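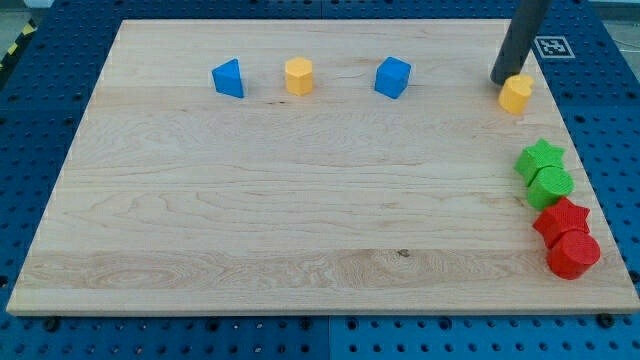

Figure 17.1 Blocks on a maple board, including a triangular prism, a hexagonal prism and a cube.

Chapter 17
Prisms and Other Upright Citizens

You met most of these solids in kindergarten, where the main question was whether they would fit in your mouth. We now ask for their volume.

A prism has two matching parallel ends joined by flat faces. By that rule the blue cube in Figure 17.1 is a prism too, though it rarely gets invited. The yellow heart has curved sides, so it fails the definition - a hard lesson, and we return to it on page 201.

Before you start, find the area of a regular hexagon with sides of 4 centimetres.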